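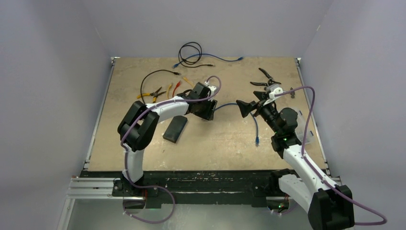

Section 4. Your first double pendulum run in Clenier

By now you have Clenier installed and the sample files unpacked, so it's time for the fun part: watching a perfectly ordinary set of equations go wild. You'll build a double pendulum, run it twice from nearly the same starting point, and see the two runs drift apart. You don't need any programming for this section, and you don't need to remember much mechanics either (we'll bring back the bits that matter as we go).

Before you start

Close any other project you have open. Clenier keeps one set of units for the whole session, and a project saved in degrees will happily pass its degrees on to the next one you open.

Check the lower right corner of the main window. It should read "SI, radians." If it reads anything else, choose Session > Units > Reset.

4.1 Build the model

1. Choose File > New > Mechanics. An empty model opens with a fixed pivot at the origin.

2. Drag a Rod from the parts shelf onto the pivot. Let go when the pivot turns green.

3. Drag a second Rod onto the free end of the first.

4. Click each rod and set Length to 1 and Rod mass to 0. All the mass in this model lives at the ends of the rods.

5. Drag a Bob onto the joint between the rods and another onto the free end. Set both masses to 1.

6. Open the Forces tab and turn on Gravity. Leave Friction and Air off.

7. Choose Model > Check. You should see "2 degrees of freedom, energy conserved."

Note: If the check reports 3 degrees of freedom, the second rod isn't attached. Zoom in on the joint, pull the rod away, and drop it again. It happens a lot on small screens, where the joint and the end of the rod sit almost on top of each other.

Click Show Equations if you're curious! Clenier writes out the Lagrangian for the model you just built, along with both equations of motion, and you can click any term to highlight the part it comes from. Try the term with the cosine of the angle difference. That one couples the two rods, and everything interesting in the rest of this section comes out of it.

4.2 Set the starting angles

1. Open the Start tab.

2. Enter 2 for Angle 1 and 2 for Angle 2. Both angles are measured from straight down, so the pendulum now starts well above the horizontal.

3. Leave both angular velocities at 0.

4. Click Save As Start and name it A.

Caution: Saving a start under a name that's already in use replaces the old one without asking. Undo does not bring it back.

4.3 Choose a solver

Clenier comes with three solvers. Quick is meant for previews and will slowly leak energy. Rondivden is the adaptive one, and it is a great all-rounder for models with friction or driving forces. Tak is the symplectic solver, built for systems like this one where energy has to stay put over a long run.

1. Open the Solver tab and pick Tak.

2. Set Run time to 20 seconds.

3. Set Step to Auto.

4. Tick Record Energy.

Note: Tak uses a fixed step within each run. When you compare two runs, make sure they use the same step, or you'll be comparing the solvers' habits along with the physics. With Step on Auto, the value in use is printed at the top of the run log.

4.4 Run it

1. Click Run. The progress bar fills, then the animation starts on its own.

2. Open the Energy plot below the animation. You want a thin, flat band with no slope. A little ripple is fine.

3. Open the Angles plot. Angle 1 swings back and forth in a lopsided way, and Angle 2 may climb past pi, meaning the lower rod has gone over the top. Clenier doesn't wrap angles unless you ask it to, so a curve that keeps climbing is telling you about real full turns.

4. Click Keep Run to hold on to these results.

If the energy band slopes, go back to 4.3 and check that you picked Tak. If it's flat but thick, halve the step and run again.

4.5 Run it again, with a nudge

1. Go back to the Start tab and load A.

2. Change Angle 1 from 2 to 2.00001. Leave everything else alone.

3. Save this start as B.

4. Click Run, then Keep Run.

5. Choose Compare > Overlay and select both kept runs.

At first you'll see a single pendulum, because the two are drawn right on top of each other. Let it play! Somewhere along the way the lower bobs begin to separate, and once they do, they go their own ways in a hurry. Drag the time slider back and forth across that stretch a few times. It's worth it.

6. Click Separation and switch the vertical axis to Log. Look for a stretch where the curve climbs in something like a straight line before it levels off. The slope of that stretch gives you a first estimate of the largest Lyapunov exponent. Select the stretch with the mouse and Clenier fits the line and prints the value underneath.

Note: The curve levels off when the two runs are as far apart as the model allows. Keep that flat part out of your fit, or the exponent will come out too small.

4.6 Save and export

1. Choose File > Save Project.

2. To use the numbers somewhere else, choose Export > Table. The Werkanness plotting add-on reads these tables directly, and so do most spreadsheets.

3. To limit the file size, set Keep every to 5, which writes out every fifth point.

Caution: Don't thin the table before you fit an exponent. Fit first, export after.

If an export stops with error 788, the folder is read-only. Pick a different folder and try again; your kept runs are safe.

Section 5 uses starts A and B again to draw a Poincaré section, so leave them in the project.

Section last revised 12/04/2020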